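How to Judge Whether a Chore Is Ready for a Robot Arm

Shop managers and heads of household put the same question to the Unell Institute each year: can a machine take over this job yet? This guide sets out the method used by our advisory staff. It needs a pen, a stopwatch and one afternoon, and it applies equally to folding towels, loading a dishwasher or placing small parts in a fixture.

Step 1. Write the chore as single motions
Do not write "assemble the part." Write "reach," "close fingers," "lift," "turn," "lower" and "release." A task that a worker calls one job often runs to 7 motions or more. Mark every motion that depends on touch. These are the ones most likely to fail.

Step 2. Separate fixed items from loose ones
A block bolted to a base stays where it was put. A towel does not. Arms now do well with rigid items in known places, and the shop floor therefore remains ahead of the home. Small upright parts fall between the two groups – they are rigid, but they are easily knocked over on approach.

Step 3. Run the chore in simulation
Build the table, the fixture and the arm in software before buying equipment. The Kullier planning package and the Retonar scene library are both suitable for this purpose. Simple blocks are enough for a first trial. 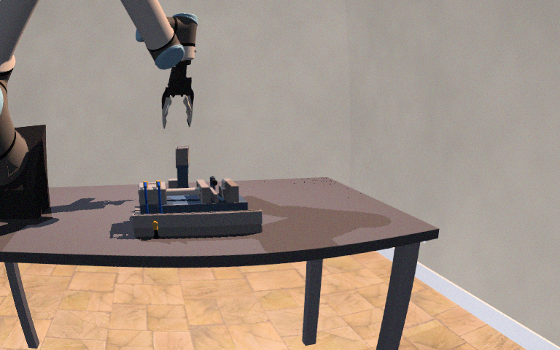
Figure 1. Simulated bench task with the gripper open above the fixture.

Run at least 100 attempts with the parts in their normal positions. Then shift each part slightly and run the set again. Record a result as a success only if the part is fully seated and nothing else has moved.

Step 4. Count the failures by motion
In the Shiferaw bench study, our staff logged 323 failures in 1000 simulated attempts. Most came during the final lowering motion, when a part touched the side of its slot. Reaching and lifting gave little trouble. A similar pattern in your own log suggests a change to the fixture, such as a wider opening, before any change to the arm.

Step 5. Make the decision
Fixed layouts with few touch-dependent motions may go forward to a supervised trial on real equipment. Laundry, bed making and general tidying should remain with people for the present. Wiping a clear, flat counter may be considered case by case. Simulated results do not replace a safety review – the review must be completed before power is applied.

Filed under: Guides > Automation Readiness

Related guides
Choosing a Gripper for Small Parts
Towels, Sheets and Other Soft Goods
Preparing a Bench for a Supervised Trial
Keeping a Failure Log

© Unell Institute | Contact the Advisory Office | Back to top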